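Can a robot do breakfast yet?

waaka_fan
I say we're close. Pouring cereal used to be the joke demo, and now the small arms manage it fine. My Pidum did 41 bowls before I had to step in! 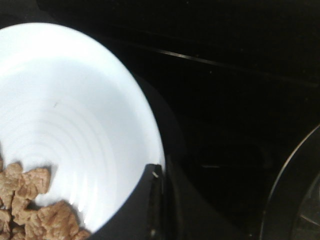

Cereal's a good test too, all those crumbly bits that never land the same way twice. Milk I still do myself.

plondau16
41 bowls at one table in one kitchen. Move the bowl shelf and see what happens lol

skunden_shop
Disagree with both of you. At work ours packs parts all night — no complaints. Homes are the hard part.

waaka_fan
I did move the shelf! Cost me 10 minutes of setup.

plondau16
10 minutes is longer than I take to eat. Call me when it does the dishes.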